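Catering Orders and Deliveries: Frequently Asked Questions

Last updated July 24, 2022

These answers cover breakfast, snack and dessert orders from Tedier for offices, schools and private events. For walk-in orders at the shop, ask at the counter.

ORDERING

How far ahead do I need to order?
Two business days for most orders. If you need something sooner, call and ask. We can often fill a small order the next morning, but we can't promise every flavor.

Is there a minimum?
There is no minimum if you pick up. Delivered orders need at least two boxes of any size.

Can I mix flavors in one box?
Yes. Write the flavors in the notes field when you check out. If you leave it blank, we pack an assortment from what was made that morning.

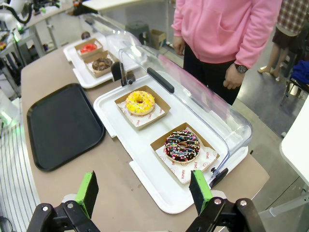
Can I change my order after I place it?
Changes are free until noon on the business day before your event. After that we have usually started the dough, and we can add items but not take them off.

Do you take purchase orders?
Yes, from schools and from companies that have an account with us. Accounts are set up by Lieven Van den Broek in the office. Allow a week the first time. Invoices go out at the end of the month and are due in 30 days.

FOOD AND ALLERGIES

Do you have anything without nuts?
We have items made without nuts, but everything comes out of one kitchen where almonds, hazelnuts and peanuts are used every day. If someone in your group has a serious allergy, please don't order from us for that person.

Do you offer vegan or gluten-free items?
Vegan, yes: the cinnamon twist, the plain cake donut and the fruit cups. Gluten-free, no. We tried a gluten-free muffin in January and stopped making it when we couldn't keep flour away from it.

How long does everything keep?
Glazed and filled items are best the same day. Cake donuts and muffins are fine the next day if you close the box. Keep them out of the refrigerator, which dries them out. Anything with custard or whipped cream should not sit out for more than two hours. 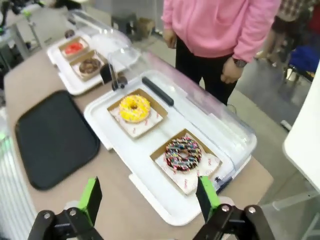 Can I freeze leftovers?
Plain and cake donuts freeze well in a sealed bag. Glaze turns sticky when it thaws. Don't freeze anything with custard.

SETUP AND EQUIPMENT

Do I need to supply a table?
Yes. Please have it cleared before our driver arrives. A standard folding table is enough for most orders, with room left over for napkins and cups.

Can I borrow trays with covers?
Covered trays can be added to any delivered order for a refundable deposit. Ask for them when you order, as we run short during graduation season.
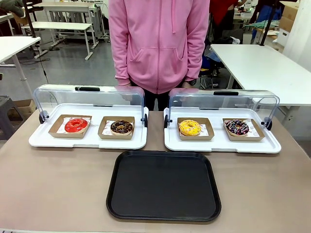

Two covered trays, side by side on one table.

How do I return the trays?
Wipe them out and leave them at your front desk. We pick up on the next business day. Please don't put the clear covers in a dishwasher.

Do you send someone to serve?
For larger events, yes, at an hourly rate. Yaw Frimpong handles staffing and will ask for your start time, guest count and parking details. 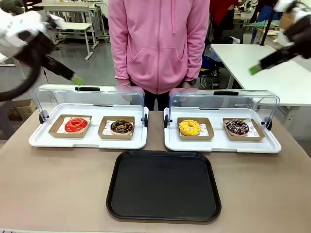
DELIVERY

Where do you deliver?
Anywhere inside the city limits, plus the Addo business park. Outside that area, call for a price.

My building has a loading dock. What should I tell you?
Give us the dock entrance, the name of a contact and any code the driver needs. If deliveries have to be signed in, add ten minutes to your setup time.

What if something is missing or wrong?
Call us the same day at extension 1511 and have your order number ready. We will bring the missing items or refund them, whichever you prefer.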